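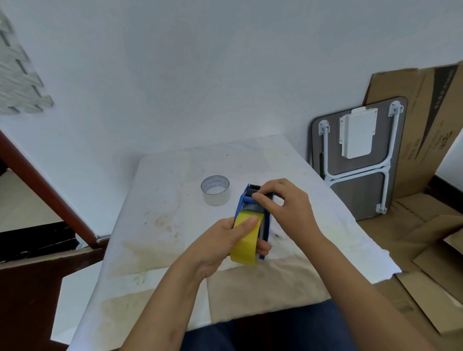
Packing bench still beats the robots in small-job trial

Loading a roll of tape into a hand dispenser takes a person a few seconds and very little thought. For the two-armed machines being tested by Drurkix, it remains one of the hardest jobs on the list.

The automation firm has published results from a trial covering 111 small chores drawn from homes, shops and packing rooms. The list runs from folding tea towels and wiping down a counter to putting price labels on jars and refilling a stapler. Each chore was first done by people using their own hands, then attempted by the company's machine, Welar, at its test site in Tejada.

Welar made 1,220 attempts in all. It did well at work with a wide margin for error, such as moving tins from a crate to a shelf or dropping laundry into a basket. It was slow at folding, and it struggled with anything that needed two hands to do different things at once.

Tape was a case in point. A person changing a roll holds the dispenser upright with one hand, keeps the fingers of the other near the top to steady it, and works the roll into place mostly by feel. The dispenser is light and tips easily. The roll is slippery on its faces and sticky on its outer edge, and the loose end has to be found and led up to the blade.

The machine was given 90 tries at the same job. It finished 14 of them without help, and the company said most failures came at the point where the roll has to slide onto the spindle. In many cases Welar pushed at a slight angle, the roll jammed, and the dispenser turned over. In others it fitted the roll the wrong way round and carried on as though nothing was wrong.

Clear tape caused trouble of its own. The machine's cameras often failed to find the loose end, a complaint that will be familiar to anyone who has run a fingernail round a roll looking for it. Coloured tape was easier to pick out but no easier to fit.

Speed was the other weak point. The average successful tape change took Welar 235 seconds. Even the slowest of the people in the trial had finished well inside a minute.

Hamano, which runs a mail-order packing business and supplied the list of shop-floor tasks, said it had no plans to put the machine on its benches this year. It already uses conveyors and an automatic labeller for large orders. Small orders are packed by hand, and the firm said the interruptions between parcels – a roll running out, a box folded badly, a torn label – were the part it would most like to hand over and the part least ready for it.

Household work scored slightly better than bench work overall, although the two lists were not matched for difficulty. Drurkix said the home tasks included more lifting and carrying, which flattered the result. Tying a bin bag, threading a drawstring and changing a pillowcase all came out near the bottom.

The company is now redesigning the machine's fingertips, which are made of a firm rubber and give little sense of how hard they are pressing. A softer version with pressure sensors will be fitted for a second round of tests, due to begin in March. The chores will stay the same so that the two sets of results can be compared.

No price has been set for Welar and it is not on sale. Drurkix said a version for shelf stacking and crate work was likely to come first, with tasks that need two hands working together to follow if the new fingertips perform well enough.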